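Materials and Storage, Unit 7
Wood Movement and Small Containers
Instructor: Marijke Mulder
Handout for 18 Nov 1999

Read this before lab. Bring the Bokwood tables from last time.

1. Why wood moves

Wood takes up water vapor from the air and gives it back. The cell walls swell as they take it up and shrink as they lose it. Very little of this happens along the length of the grain. Most of it happens across the width of the board, and it is greater in the direction of the growth rings (tangential) than at right angles to them (radial).

A flatsawn board therefore changes width more than a quartersawn board of the same species. It also tends to cup, because its two faces do not shrink by the same amount.

2. Moisture content

Moisture content is the weight of water in the wood divided by the oven-dry weight of the wood, times 100. A sample that weighs 480 g as received and 400 g after drying has a moisture content of 20 percent. Students often divide by the wet weight. Do not do this on the exam.
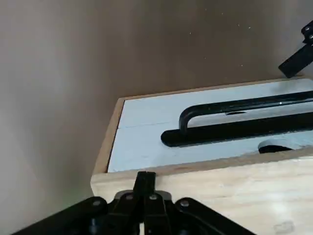 Below the fiber saturation point, shrinkage is close to proportional to moisture loss. Above it, the wood loses weight but does not change size. Green lumber can sit for weeks before any movement shows up.

3. What this means for a box

If the grain runs around all four sides, the sides move together in height and the corners stay sound. A solid bottom is the usual trouble. Glued into the sides on all edges, it has no room to move and will split or push a joint open. Set it in a groove and leave it dry — no glue, or one spot at the center of each end.

Finish slows the exchange of moisture. It does not stop it.

4. For next week

Read the Prallbridge case, pages 94 to 101. Problems 3, 5 and 8. Show your units.

Lab groups stay the same except that Brayan Paucar moves to Hortensia Villca's bench. Lab is in Room 252.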